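Ticket 604: Etikettendrucker im Versand zieht Leeretiketten
Gemeldet von: Margareta Moldovan, 28. Juni 2026
Standort: Prokon, Packplatz 2 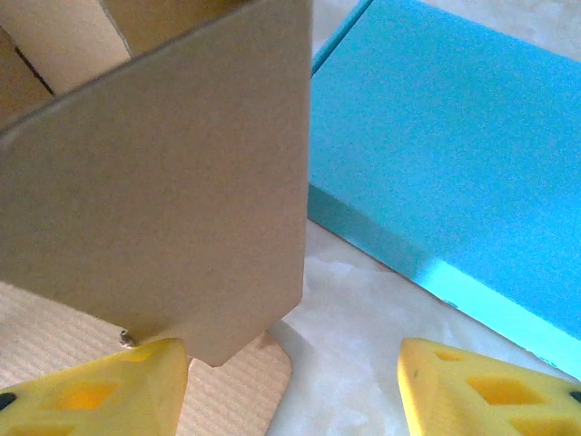

Verlauf

Moldovan: Nach jedem Versandetikett kommt ein leeres hinterher. Neustart ohne Wirkung. Rolle ist neu.

Crăciun: Bitte Sensor kalibrieren, dazu Vorschubtaste 4 Sekunden halten. Welche Vorlage ist in Flirnik eingestellt?

Moldovan: Kalibriert, Fehler bleibt. Vorlage heißt »Tindall lang«.

Crăciun: Die Vorlage ist 44 mm höher angelegt als das Etikett auf der neuen Rolle. Bitte auf »Tindall kurz« umstellen und den Druckauftrag neu senden.

Moldovan: Umgestellt. Testdruck in Ordnung, kein Leeretikett mehr.

Status: gelöst. Offen: Standardvorlage auch in Sturnamau ändern (Chiriac).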